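Frequently asked questions about ordering and caring for our yarn

Do I need an account to order?
No. You can order as a guest, we only need your address and an e-mail that you really read. If you make an account, you can see your old orders and the dye lots, and this helps when you run out of yarn before the second sleeve.

Which yarns do you sell?
At the moment we have two of our own. Mutton is a strong wool with two plies, a little rough in the skein and much softer after the first wash. It is good for sweaters, hats and anything that must survive a dog. Horobets is thinner and smoother, and most people use it for shawls and for children's clothes. Mutton comes in 38 colors. Horobets comes only in natural shades, and we have no plan to dye it.

How long is one skein?
A skein of Mutton weighs 100 grams and has 198 meters. Please look at the meters and not only at the weight when you replace a yarn from a pattern. Two yarns of the same weight can be very different in length, and we receive many sad letters about this.

What is a dye lot and why do you write so much about it?
We dye in small pots, and every pot comes out slightly different. The number on the label tells you which pot it was. When you knit something big, buy all the skeins together. If you have already mixed two lots, knit two rows from one and two rows from the other, and change like this until the end. The border between the lots will be much harder to see.

Can you keep more skeins for me until I know how much I need?
Yes, we will put up to 10 skeins of the same lot on the side for one month. Write us the color and the lot number. After the month they go back to the shelf and we do not send a reminder, I am sorry.

Can I see the real color before I buy?
We sell a color card with small pieces of yarn tied to it. The price of the card is taken off your first order. Colors on a screen are never exact, and the greens are the worst of all.

How do you ship?
Everything goes with Tridex. Orders paid in the morning usually leave the same working day. You will receive a tracking number, but it often shows nothing until the next day, so please wait a little before you write to us that the parcel is lost.

Can I return yarn?
Yes, if it is still in the skein and has its label. We cannot take back yarn that was wound into a ball, even when it was not knitted. Please also keep it away from smoke and strong perfume, because wool holds a smell for a very long time.

Can you wind the skeins for me?
We can, for a small fee per skein. Write "wind" in the comment field of the order. Remember the answer before this one: after winding there is no return.
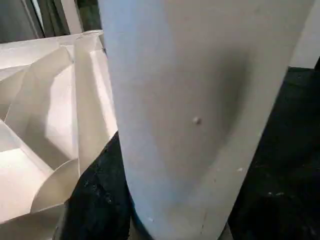

Photo: R. Todorova / Plovlow

How do I wash a finished sweater?
By hand, in lukewarm water, with a wool soap. Let it lie in the water and do not rub. Then press the water out, roll the sweater in a towel and dry it flat. Never hang it wet on a hanger, the shoulders will grow and they do not come back.

My sweater has little balls under the arms. Is the yarn bad?
No, this happens to almost every wool in the first weeks. Take them off with a comb when the sweater is dry. Mutton makes fewer of them after the first winter, Horobets needs a bit more patience.

I found a moth. What now?
Close the wool in a bag and put it in the freezer for 3 days, take it out for one day, and freeze it again. Clean the closet well, also the corners and under the paper of the shelf. Lavender smells nice but please do not trust it alone.

Are the prices on this page the current ones?
The price list was last corrected on 6 Jun 2023. If the shopping cart shows another price, the cart is right.

Do you give a discount to teachers and knitting groups?
Yes, from one full box of the same yarn. Write to Radka Todorova with the name of your group and the yarn you want, and she will answer with an offer. In May we are at the fairs and the answer may come late.

Contact | Shipping and returns | © Plovlow Yarns, all rights reserved | Back to top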